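26/02/2023

Slept badly and was up before the heating came on. Porridge, then the bus to Gratinstead for the market. I wanted a second-hand tablecloth and came back with three napkins and a jar of pickled beetroot. The cloths were all too small or too dear. Walked home the long way past the allotments. Mud everywhere.

Indira Chacko rang at eleven to ask if I was still doing the supper on Saturday. I said yes. She is bringing a pudding and possibly her sister, so I need to know by Thursday whether it's five or six. I have plates for six if I use the one with the chip. She thinks I should borrow from the hall at Iratthorpe but then everything has to be washed and driven back, and last time I had the boxes in the hallway for 11 days.

Spent the middle of the day on the table question. I had always put things out the way Mum did, straight on a cloth with a knife and fork either side, and I don't own a cloth that fits the long table. Indira says bare wood and mats is fine now and that I worry too much.
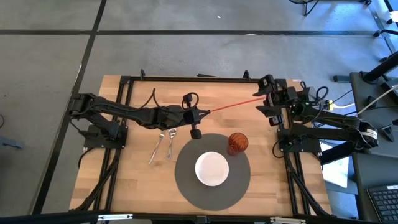
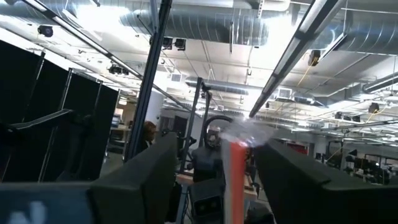 I have decided on mats and no cloth. The long table has been oiled twice this winter and can stand being looked at, apart from the burn by the window end, and a mat will cover that. Round ones, dark grey if I can get them, because a white plate shows up so well on a dark grey mat against pale wood. I liked the amber-red tumbler too, standing just over the top right edge of the mat. Mine are plain and clear, but the four Hokine ones in the loft are a sort of brown and might do the same job. I would not put the fork and spoon together on the left like that, as people will be wanting knives. Fork left, knife and spoon right, as usual.

Tried one place after lunch with the cork mat cut from the old noticeboard. It looked like a cork mat cut from the old noticeboard. Took it off again. Hudec have felt ones, round, in two greys, and they will keep a set back until Wednesday if I ring first thing. I measured the table to be sure. With six places there is room to get an elbow between each, but the bread will have to go on the sideboard.

Went up for the tumblers at three. They were behind the Christmas box, wrapped in newspaper, and one has a hairline crack so that is three. Three brown and three clear, then, set alternately. Washed them all and left them upside down on a tea towel. Also found the good serving spoon, missing for at least a year, inside the fish kettle.

Menu so far: leek and potato soup, the lamb, carrots, the beetroot from this morning. I have 800 grams of lamb in the freezer, which won't stretch to six, so another 300 from the butcher and more potatoes. If the sister comes and doesn't eat meat I will do the bean thing in the small dish. Must ask Indira that as well.

Rain from four onwards. Did the ironing – two shirts, the napkins, the blue pillowcases. The napkins have come up well, though one has a faint mark near the hem that I didn't see at the stall. It can be mine.

Paid the window cleaner, who came round for his money at six and stood in the porch talking about his knee. 16 pounds, up again. Cheese on toast for tea. Read two chapters and fell asleep in the chair, so am writing this late.

Tomorrow: ring Hudec, ring the butcher, take the lamb out on Friday and not before, find out about the sister.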